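Cladden Community Board > House and Home > Storing winter coats
Saturday, September 29, 2018

plulari_pete
Settle something. My other half says puffer jackets should be folded into a drawer. I say they go on a hanger like any other coat. We have 14 pegs in the hall and she still wants it in a drawer.

Margaritis
Hanger. Folding squashes the filling. My mum's Devis coat spent a summer in a suitcase and came out flat as a pancake.

RainerBuschmann
I've folded mine every spring for six years and it has puffed up again every time. I suspect your mum's coat was flat to begin with.

Margaritis
Rude, Rainer. It was a lovely coat.

tinned_peaches
Roll it. Arms in, hood down, roll from the bottom, stuff it in a pillowcase. Takes 2 minutes.

RainerBuschmann
Rolling is just folding with ideas above its station. Lay it flat, zip it up, sleeves across the back, then in half — once, and stop there. People get greedy and go for thirds.
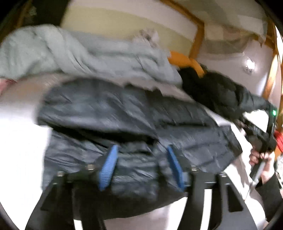 And don't fight the air. Press it out slowly from the hem up, or one end springs open while you're busy with the other. A glossy navy one is the worst, it slides about like a fish.

plulari_pete
She has read this and is now insufferable.

tinned_peaches
Still say pillowcase.

Margaritis
Come back in February, Pete, and tell us which of you is cold.

plulari_pete
Me. The drawer's full of her jumpers.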